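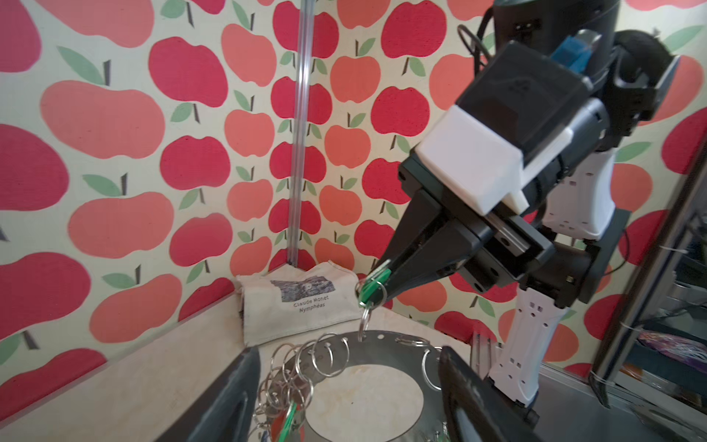 Apple wallpaper, crimson and coral on cream. Applicants should have an opinion about it.

Pattern Archivist (part-time, 3 days a week)
Hokaline Wallpapers, Sample Library

We make wallpaper. We have made it long enough that we no longer know everything we have made, and this has begun to cause trouble. Last September a customer wrote in asking for two more rolls of a pattern with pears on it. We sent her a pattern with pears on it. It was the wrong pears. She was very polite, and she was right, and we did not have the right pears written down anywhere.

So we are hiring a pattern archivist.

The job

You will take charge of the sample library, which is a long room on the second floor with a radiator that has two settings, both of them tropical. The library holds more than 1,000 patterns in books, rolls, tubes and a set of flat drawers we bought from a map dealer. Of these, 272 have no name, no number and no date. One has a name, a number and a date, all of which belong to a different pattern.

Your main work will be to:

Go through the unnamed patterns and figure out when each was printed, who drew it and what it was called at the time.

Measure the repeats. Some are written in inches, some in centimeters, and a few in a unit that a former head printer seems to have taken with him when he retired.

Record every color in our catalog system, Fuko. Fuko has a limit of twelve letters for color names, so "pale sage green" is out and you will have to make peace with that.

Answer letters from customers who have a scrap the size of a playing card and a half-finished dining room.

Pull samples for the design team, and get them back from the design team. Please treat the second part as a skill.

You will report to Bonifacio Tejada, who runs the library and the print records and has been doing your job in addition to his own since spring. He would like it known that he is easy to work with. The rest of us would like it known that he labels his sandwiches by date and contents, and that he will notice if you put a tube back upside down.

What we are looking for

A good eye for color. You should be able to tell two creams apart in north light and be willing to defend your choice in front of people who can't.

Patience with repeating things. A fruit pattern is a few drawings done over and over until the wall runs out, and you will be looking at a great many fruit patterns. We went through a fruit period. It lasted longer than the public's did.

Legible handwriting. The tubes are labeled in pencil and will go on being labeled in pencil.

Some experience in a library, museum, print shop, fabric store or similar. We will also consider people who have hung a lot of wallpaper for a living, as they tend to know more about our products than we do and have stronger feelings.

The ability to lift a box of pattern books, or to persuade someone else to.

A degree is fine. The lack of one is also fine. We once hired someone on the strength of a very good cover letter about borders, and she stayed eleven years.

What we are not looking for

Anyone who describes themselves as passionate about storage solutions. Anyone who wants to scan the whole library in a weekend and then throw out the books. We had a proposal to that effect from a consulting firm called Menon, and it is filed, correctly, under Miscellaneous.

Pay and conditions

You will be paid by the hour, at the same rate as our assistant colorists, and we will tell you the figure in our first reply instead of waiting to see what you'll settle for. Paid vacation, sick leave and a dental plan come with the job. The dental plan is better than you would expect from a wallpaper company and we have no explanation for it.

Hours are 9 to 5 with an hour for lunch. You may pick your three days, but they have to be the same three each week, and one of them has to overlap with the printers, who come in early and leave before anyone can ask them questions.

Staff may take home discontinued rolls for free. Think hard before you do. Several of us have hallways we regret.

There is a bus stop outside the front door, and parking behind the Zoren building next door if you get here before the Zoren people do.

How to apply

Send us a letter of no more than two pages and a list of the jobs you have had. In the letter, please tell us about a wallpaper you lived with at some point. It can be one you loved, one you steamed off yourself, or one you stared at during a childhood illness. We would like to know what was on it, how large the pattern was, and whether it met properly in the corners. You do not have to remember the colors exactly, but we will think well of you if you argue with yourself about them.

Address everything to Vlastimil Šindelář, Office Manager, at our main address. Email is fine, and so is paper. If you use paper, he will comment on the weight of it, and you should not read anything into that. Please spell his name with all its marks. He has a drawer of envelopes that don't, and he shows it to visitors.

We will ask a small number of people in for a conversation and a practical test. The test takes an hour and involves a box of unlabeled samples, a ruler and a cup of coffee, which you are asked to keep on the other table.

The job is open until we find the right person. We would still like to hear from anyone who knows about the pears.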